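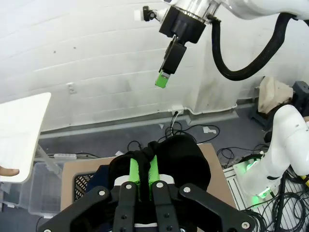

Thu 2 July — Hillia clothing room, progress to date

Quick one, full report in November as agreed.

Sorting: going OK. Dark knits and small items are the slow part, everything black looks the same in a heap and pairs get split up. Now using mesh baskets for small stuff and clear plastic bins for whatever is ready to go — you can see whats inside without opening, saves time.

Numbers: target for the year still 1000 items out. Ravel took 200 last month, no complaints. Reuter want up to 5 bins at a time, we can't fill that yet.

Spending: baskets and bins bought, 11 in all. Cardboard for the table tops was free. Nothing spent on shelving so far, Arnum quote came in too high, asking for a second one.

Problems — single socks. No good outlet for them. Also seperate labels for adult and kids sizes still not printed, we're writing on tape for now.

Next: finish the dark pile, get labels done, second shelving quote. Would like to move the leftover label money to shelving if thats allowed — please confirm by email.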